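3.2 Collection of demonstrations

All demonstrations in this study were given by remote control. The operator sits at a separate desk, moves a hand controller, and the arm follows. We first tried guiding the arm by hand, but the operator's own hands often hid the parts from the cameras, and we stopped this in March. The workspace for the computer disassembly task is shown in Figure 4.

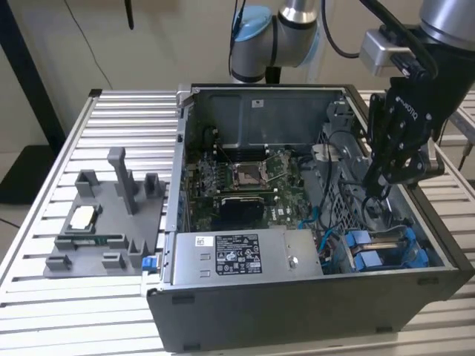
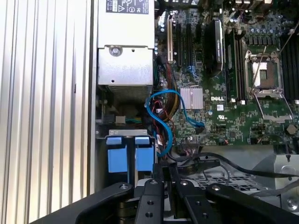
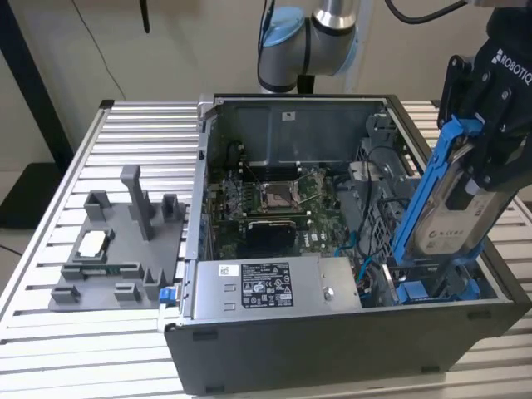 Figure 4. Work on the open desktop computer with the Robotiq gripper. First and third: views of the table, with the fixture plate beside the case; in the third, the gripper holds a hard disk drive in its blue carrier. Second: view from the gripper into the case.

The drive step was the most difficult to show. The carrier must be gripped on both sides with even force, and it must be pulled in a straight line. When the operator pulls at a small angle, the carrier sticks in the cage and the whole case can move on the table. A person feels this in the fingers at once. By remote control the operator has only the camera views, so we asked both operators to pause before each pull and to check the wrist view.

Two operators, Lev Lysenko and Tymofii Fedoruk, recorded 300 demonstrations each, which gives 600 in total. Before this, each of them practiced until he could finish the drive step without help. We removed 44 recordings in which the carrier was dropped or the connection to the Vemel controller was lost. Recordings with a failed first grasp were kept if the operator corrected it himself - we wanted the policy to see how to recover.

The two operators did not work in the same way. Lysenko made short movements with many stops, and Fedoruk moved more slowly but almost without stopping. We did not ask them to use one style. To reduce the effect of the stops, we deleted parts of a recording where the arm did not move for more than 17 consecutive time steps. The short pauses before the pull stayed in the data.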